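Robot flower arranging gets a boost from better leaf handling

Posted 9/15/20

I've been following the flower work at Listenwood for a while now, mostly because I can't arrange flowers to save my life and I like the idea of a machine having the same trouble. The team there has put out a new report on how their two-armed setup learned to pick up artificial stems without mangling them, and I went through it over a couple of pots of tea. It's good fun, and there's a proper result in it too.

The short version is that they stopped treating the flower as the thing to look for. Blooms are big and bright, so everybody's first go at this has the robot find the bloom and work backward to the stem. The Listenwood group trained theirs to look for the place where a leaf or a bloom narrows down into its stalk, and to close the fingers there. They call the method Kurkside (after a street near the lab, apparently, so don't go reading anything into it).

Why does the narrow bit matter so much? Well, if you've ever pulled one fake stem out of a tangled bunch, you'll know you get the whole bunch. Grab a leaf by its flat part and it folds over, and then the cameras on the grippers can't see what they've got hold of. Grab the stalk right where the leaf starts and the rest more or less follows along.
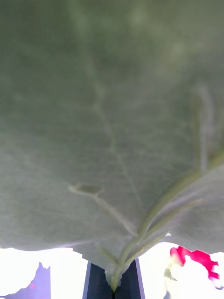 A fuzzy leaf held by its stalk, from the camera at the gripper.

That view is pretty much what the learning software has to work with once it gets in close, and I found it a real eye-opener. I'd always pictured these little cameras looking past the fingers at a nice tidy target. When the leaf is that near, though, it takes up most of what there is to see! The report spends a good long section on this, and it was my favourite part. Older versions of the system would treat a view full of leaf as a mistake and back off to try again. The new one has learned to carry on if it can still find the stalk between the fingers, and to let go if it can't.

So how did they teach it? People did it first. Two operators at a time guided the arms through the job by hand controls, picking out a stem, turning it, passing it across, laying it down. They recorded 700 of these runs. Each run was then chopped up into short stretches, and the stretches were labelled by what the hand was up to – reaching, closing, lifting, passing over. I was surprised that they kept the clumsy runs in. A run where the operator missed the stalk and had another go turned out to be handy, as it showed the software how to recover from a miss, and the perfect runs had nothing to say about that.

After training, they tested it on stems it hadn't been shown. Out of 100 tries at picking up a single stem, it managed 93. Their earlier method, the one that went for the bloom, was run on the same stems for comparison and did a fair bit worse, mainly when leaves were lying across one another. I'd have liked to see the full table for that older method, but the report only gives it as a chart, and I'm not going to squint at a chart and make up a number for you.

The two-armed part is harder, and they're upfront about that. Passing a stem from one gripper to the other means both arms have to come in over the same little patch of table without bumping, and each one is partly blocking the other's view.

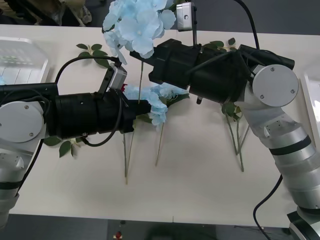
Both arms reaching in over the blue hydrangeas.

For that stage they lean on a third view from a fixed camera, as well as the one on each gripper. If the wrist views disagree about where the stem is, the fixed one settles it. With that third view switched off, the handovers got slower and the arms tended to hover, each sort of waiting for the other to go first. (I have been in that exact situation in a doorway.)

There's a small piece of the method I nearly skipped and I'm glad I didn't. The fingers close in 3 steps, and after each one the software takes a fresh look before deciding whether to keep going. It sounds slow, and it is a bit, but it means a bad grip gets caught before the stalk is squashed. Artificial stalks are tougher than real ones, so you could argue it's more care than the job calls for. The group says they want the habit in place before they move on to anything softer.

On that note, the stems came from Stener, who make silk and plastic flowers for shop displays, and the team picked them on purpose. Real flowers wilt and bruise, and by the end of a long day of recording you'd be working with different flowers than the ones you started with. Fake ones let you run the same job over and over. It does leave a fair question about how any of this carries over to the living kind, and I don't think the report answers it. There is one page on a first try with cut eucalyptus, 20 stems in all, and they describe it as a practice run and don't give a score.

Another thing I'd watch is colour. Most of the training was done on a white tabletop, where a green stalk is fairly easy to pick out. A cluttered grey workbench or a patterned cloth might be another story. They tried one darker surface late in the project and say the system needed a short round of extra training before it behaved itself.

As for what it's all for, nobody at Listenwood is claiming they'll be doing your wedding. The people who seem keenest are at Văduva, a packing firm that puts together boxed floral displays and has trouble getting stems to lie flat and untangled before the lid goes on. They've been lending advice on which jobs are the fiddliest, and leaf tangles were right at the top of their list. I can see the same trick being useful for cables, or for seedlings down the road, anything with a thin bit joined to a floppy bit.

The group plans to share the recorded runs in December, along with the labels, so other labs can have a crack at beating their score. Next on their list is standing a stem upright in a vase, using one arm to steady the vase and the other to feed the stem in. I tried it left-handed at my kitchen table after reading the report and knocked the vase straight over, so I'll be keeping an eye out for that one.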